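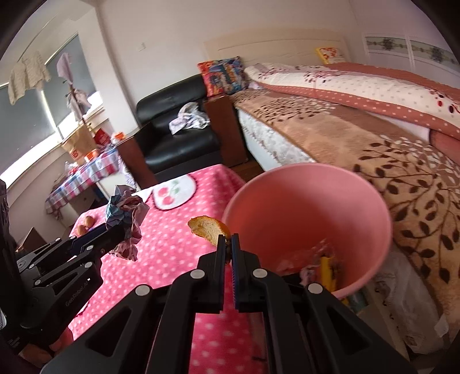 3.2 Gripper maintenance and set-up

Both hand-held grippers were serviced before each block of 18 recordings. The procedure was written for the Alstead site and later adopted unchanged at Khunthong. Each linkage was checked for play at the pivot pins with the jaws nearly closed, the posture in which wear shows first as a lateral offset between the fingertips. An offset above 2 mm led to replacement of the pins on both sides of the tool.

The ribbed inner pads were wiped after every recording in the waste-sorting task. Food scraps such as orange peel (Figure 2) leave oil in the grooves, and the colour of the pads makes the residue hard to see under household lighting. Pads were changed after 1,000 closures regardless of appearance - a limit set in September, following two slips on film packaging.

Zero aperture was recalibrated with the jaws closed on themselves, then on a 10 mm gauge block. Readings were logged in Enolgate and reviewed by L. Chaiyaporn. Tools that failed the second reading were stripped, cleaned and measured again before release.

Figure 2. Waste-sorting task in a furnished bedroom. Centre: gripper with orange peel behind the fingertips, beside the pink bin. Left: second gripper holding a crumpled wad.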